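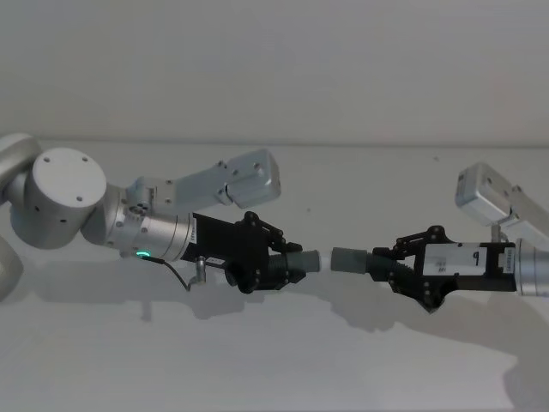 Section 5: Setting Up the White Tabletop

May – by the Trerell guides desk

By now you should have the legs on and the Culeck standing on its own feet. If it rocks, go back to Section 4 and sort that out first, please! I've tried leveling a table with everything already on it and I ended up on the floor with a wrench and a pen rolling past my ear.

Set aside 45 minutes for this part. Most of that is waiting for the top to dry.

Placing the table

1. Pick a stretch of plain wall. I like white behind a white top – small dark things like pens and marker barrels show up right away, and I stop losing them. Any flat, light color will do the job too.

2. Slide the table into place with one person at each end. Lift it, don't drag it. The feet have little threaded pads under them and they bend if you shove the table sideways.

3. Leave a hand's width between the back edge and the wall. You'll want it later for cords, and for fishing out whatever drops back there (something will).

4. Check the level again in the new spot, once lengthwise and once front to back. Turn the pads by hand, a half turn at a time.

CAUTION: The 126 cm top is heavier at the left end, where the brace sits. Whoever takes that end should be ready for it.

Cleaning the top before first use

5. Peel off the shipping film, starting at a corner. Go slow, and pull it back low over the surface.

6. Wipe the whole top with a damp cloth and one drop of dish soap. Wipe again with plain water, then leave it alone until it's fully dry.

7. Run your palm over it. If you feel a sticky patch, that's leftover film glue, and a dab of Turkico cleaner on a soft rag takes it off.

NOTE: Don't use scouring pads. I know, they work great on the kitchen sink. On this top they leave a dull spot that you'll see every time the light comes in from the side.

Setting out your small things

8. Start with only what you use every day. For me it's two markers, a ruler and a notepad, and I was surprised how long I went before I wanted anything else.

9. Put round things in the Paiva tray, or lay them against its rim. Even a level table won't hold a smooth cylinder if somebody bumps a leg.

10. Keep markers flat when you're done with them and push the caps on until they click. An uncapped marker on a white top is how I learned about step 12.

11. If you hand things back and forth across the table, keep the middle clear and park the tray near one side. Reaching over a cup to pass a pen is asking for it.

If you get a mark on it

12. Fresh ink: blot, don't rub. Then use the damp cloth from step 6.

13. Dried ink: put a little Turkico on the rag, hold it on the mark while you count to 100, and lift. Do it again if there's still a shadow. Rinse with plain water when you finish.

CAUTION: Try the cleaner on the underside first, and open a window. It smells stronger than you'd expect from such a small bottle!

NOTE: A faint gray shadow that won't lift is usually in the surface for good. Mine has one near the front corner and I keep the notepad on it.

Cords and the back rail come next, in Section 6. Keep the small hex key handy, you'll need it for the clips.

Contact the Trerell guides desk | © Trerell | Back to top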